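Skutgate Demo Kit - tabletop arm for recording training examples

Everything for teaching by showing. You do the job with the arm, the kit logs it, your model learns from the log. Made by Viklund, sold and serviced in Canada by Prindwood.

What's in the box
Follower arm, white, assembled and tested
Leader arm, hand guided
Overhead camera and clamp
Blue tray with black pad
Power supply, spare servo, zip ties
Recording software, licence for 3 seats

Runs on an ordinary white table. Pick-and-place is the starter task: roll goes in the tray, arm goes home, save, next one. Bad take? Hit the pedal and it's binned - no clicking thru menus.
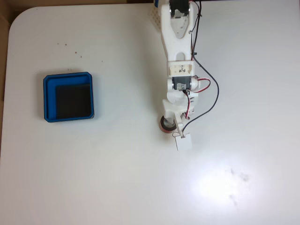
Kolham wrote in to say they'd recorded 584 takes before their model stopped missing the tray, and that moving the start position every few takes helped more than adding extra ones. They'd also like a longer leader cable.

Fair enough. Longer cable is now an option, see below. And yes - vary your starts. Colour of the object too if you can. Same spot every time and the model learns the spot.

Specs
Cameras supported: up to 4
Export: video plus joint positions, one folder per take
Warranty: 5 months on servos, longer on brackets

Options
Long leader cable
Second camera clamp
Spare gripper finger, sold singly

Back in stock in May. Pre-orders ship in the order they come in, pickup avaliable at the Prindwood counter. Email for school and lab pricing.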